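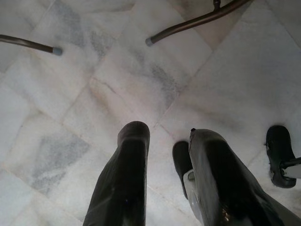
I went to the Nasell open afternoon on a Sunday because Chantal McIntyre, who edits the newsletter I sometimes write for, was tired of hearing me complain about home robots I had never met. Fair enough. I drove out to Cloltstead, took off my shoes at the door and stood in a living room with 21 other people to watch a machine deal with the dishes.

Well, with some of the dishes. Nasell calls its robot the Kositz, and the invitation promised "table setting and clearing in a real home." The home is real, I'll give them that. But I have set tables in real homes all my life and I don't remember it being the hard part of my day.

The spoon got the most attention. Pendo Tanui, who ran the demonstration and was patient with all of us, kept returning to how difficult a spoon is: thin, shiny, curved, flat against the table. I believe her. I also noticed that people clapped when it was picked up, the way you clap for a toddler. 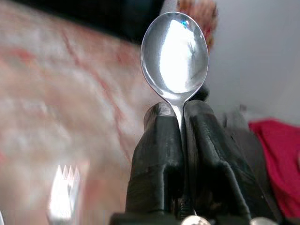 The Kositz with a spoon held by the neck.

My trouble is with what gets counted as housework. A man near me asked how long until he could buy one, and Tanui said two years, maybe, for a first version. He nodded as if the rest was just waiting. But what was on the table for it to work with? A pink cup, a couple of metal bowls, a fork and a spoon. In my kitchen there would be a cereal box on its side, mail, a phone charger and something sticky that I'd have to scrub before I put anything down.

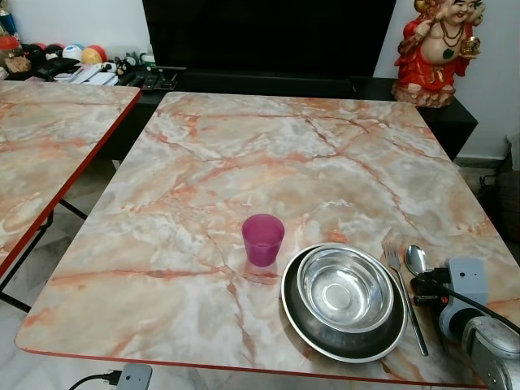 Cup, nested bowls, fork and spoon on the demonstration table.

I asked whether it could wash any of it. No. Could it open the dishwasher? They're working on that with Brabec, the company that makes the arm. Could it tell a clean fork from a dirty one? Tanui said that was a good question, and then somebody asked about battery life.

I don't think anyone was trying to fool us. Tanui told us they had run the spoon routine 200 times that month and she didn't claim it always worked. What bothers me is how quickly a roomful of adults filled in the rest. By the time coffee came out, two women were discussing whether their mothers could stay in their own houses longer. That's a serious hope, and it was being hung on a spoon.
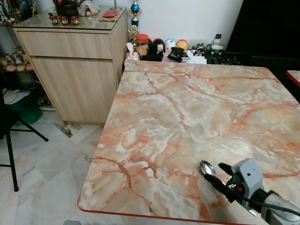

Gripper and spoon over the table, with the household's own things along the wall.

I spent a good part of the afternoon looking at the back of that table instead, at the tissue box, the jar, the cordless phone. I'd like to see it fetch the phone. Invite me back for that and I'll bring the cake.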